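Leave the Mugs in the Rack

I have washed dishes by hand for 19 years, in four kitchens, and for most of that time I dried everything and put it away as soon as I was done. My mother did it that way. A clear counter meant the job was finished, and a mug left standing in the rack was a mug somebody had walked away from. I no longer think so. I think the dish rack is a perfectly good place to keep the dishes you use every day, and that a lot of work goes into emptying it for no return.

The argument started in our house over a rack from Tatia, a plain wire thing that cost less than lunch. My partner, Paula Sima, wanted it under the sink between meals. I wanted it on the counter, because getting it out with wet hands meant dripping down the cabinet door every night. We tried it her way through June. What happened is that we stopped using the rack and stacked wet plates on a towel, and the towel never dried. By the end of the month the rack was back on the counter and we were arguing about what was allowed to stay in it.

Most advice on small kitchens treats the rack as temporary. You wash, you let the things drip, you dry them, you put them in the cupboard, you hide the rack. There is a kitchen store near us called Clandel where a rack that folds flat costs three times as much as one that doesn't. People pay for the folding. I have been in a good number of their kitchens and I have never seen one folded.

Think about which dishes are in the rack at any given time. In our house it is the same 5 or 6 things. Two mugs, two bowls, the small plates, the pan for eggs. They come out in the morning and go back in after breakfast. If I put the mugs away at nine I take them down again at ten. The cupboard is a stop on the way from the rack to the coffee maker, and it's on the wrong side of the stove.

The objection I hear most is that it looks messy. Zoi Pappas, who rents out the apartment below ours and has photographed it for listings more times than she would like, told me that an empty rack reads as clean and a full one reads as dirty, even if every dish in it has been washed. I believe her about listings. I don't live in a listing. And I'd say that what makes a counter look bad is usually everything else that's on it: the mail, the chargers, the bag of onions. Put a black rack on a pale counter with some space around it and it looks like it belongs there, full or empty. A strong wall helps too. Big flowers behind the dishes give the eye something to do, and I have come around to wallpaper in kitchens after years of saying it was a mistake near water.

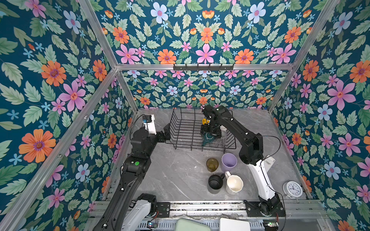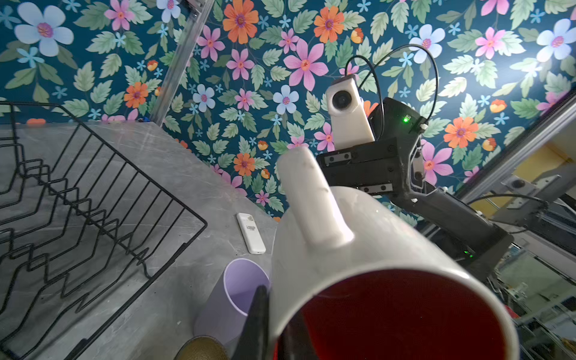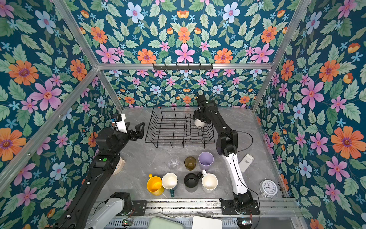
Teal floral walls on three sides, a gray marbled counter, and, in the middle picture, a white mug with a deep red inside.

The second objection is better. Things that sit out get dusty, and near a stove they get greasy. Fotini Stefanou makes this point every time she visits, usually while rinsing a glass that was already clean. She is right about the dishes you don't use. The gravy boat should not live in the rack. Neither should the six good plates. But a mug that gets used every day doesn't sit long enough to gather anything, and a mug in a closed cupboard that was put away slightly damp will smell like the cupboard. I would take the dust.

The third objection is that the rack fills up and then there is nowhere to put the next load. This one is real and I don't have a complete answer. What we do is limit what lives there. If it's used daily, it stays. If it isn't, it gets dried and put away that night, and the big pots never go in at all. They get wiped and put back on the stove. Before dinner there has to be enough open space for the dinner plates. If there isn't, something has been living there that shouldn't.

Mugs are the hard case. They take up more room than they look like they will, because the handle sticks out and nothing fits next to it. Upside down they hold a ring of water underneath if the counter is flat. Laid on their side they roll. We ended up leaning them at an angle against the plate dividers, open end down and out, which drains well and keeps the handle where you can reach it. I also tried hooks. A row of small hooks above the counter is a fine idea for a dish towel or a strainer. For a thick-handled mug I would check the fit before drilling any holes. Ours held the thin cups from the Pop set and nothing else, and they have been bare since spring.

I should say something about color, since I've been told it doesn't matter. A mug with a dark inside hides coffee stains, and for that reason I used to avoid them. I like to see whether a thing is clean. Paula bought two with colored insides anyway, from Utavine, and I wash them by feel now, thumb around the bottom until it squeaks. They come out as clean as the white ones.

Tanner Tremblay, who taught me to cook when I was in my twenties, kept his whole kitchen in view. Everything he owned was on a shelf, a hook or the rack, and he could find any of it without turning his head. He had a dishwasher in that apartment and stored flour in it. I don't want to live quite like that. I like a door I can close on the blender. But he never spent any part of his evening moving clean bowls from one place to another, and he had the same number of bowls as I do.

Paula still empties the rack when her parents come. I help her, and we put the mugs in the cupboard over the stove, and the next morning I get them down again.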